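Ratings notebook, May, early evening

Kettle on, overnight figures finally in (they came through from Usmont well after lunch, and I had more or less given up on them). I'm putting it all down while it's fresh, so that whoever opens this next can see how I got to the weekly numbers and doesn't have to ring me up about it.

First, the Droltby panel. I spent most of the morning on the Chauke quiz, the early evening one, which has been bouncing up and down in a way I didn't like at all. The consolidated figure looked lovely and the overnight looked dreadful, and I sat there for a good while thinking we had a catch-up hit on our hands. Sadly no! The catch-up file had been loaded 2 times over, once under the old programme title and once under the new one with the colon in it, so every late viewer was being counted twice. I've taken out the copy with the old title and rerun the week. The quiz is still doing nicely, just not as nicely as the press office would like, and I've sent them a gentle note before they write anything cheerful.

While I was in there I looked for other shows that changed title at Easter. There's the gardening repeat, and the late film strand, which has lost its "The". The gardening one is fine. The film strand I haven't finished checking. Please don't quote it until I have.

Second, the football. The Trindstead match ran over and pushed everything after it along, so the drama started late and its first quarter hour has been credited with people who were really just waiting for the final whistle. Quyên Ông and I had a long and very enjoyable argument about this over the biscuits. She would go by the actual start time from the playout log every time, and I have always gone by the published schedule with a footnote, mostly out of habit. I've come round to her way of thinking. Using the log, the drama drops by 3000 viewers in our small region, and the football goes up a touch. It isn't much, but it does swap the order of the two at the bottom of the regional top ten, and somebody is bound to notice.

So from now on: log times for anything that follows live sport, schedule times for everything else, and say which in the notes column. I've gone back as far as the start of the month and no further. If anyone fancies doing April I shall be very grateful and will bring cake.

Third, and smaller. The panel in our region stands at 1200 homes, and I keep seeing people slice it by age and by channel and by time of day all at once and then get excited about a children's programme being "up by half". Do look at how many homes are behind the number before you circulate it. I did the same thing myself in my first year and had to walk round the building apologising.

Still to do:
Finish the film strand check.
Ask Usmont whether the title change can be flagged at their end, as I can see this happening again in the autumn.
Breakfast figures have a gap in them just after seven. Might be the meters, might be us. Quyên is looking at it in the morning.
Rename the folder, which still says "new new final".

The breakfast gap is the one I'd worry about if the week has to be closed early, so please leave the breakfast tab alone until she's had her look. Right, tea, then home.

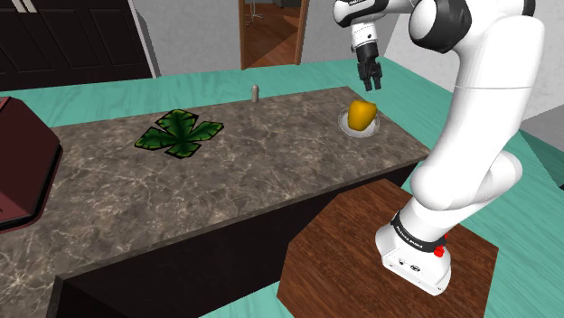 White Franka Emika arm over a countertop, gripper pointing down.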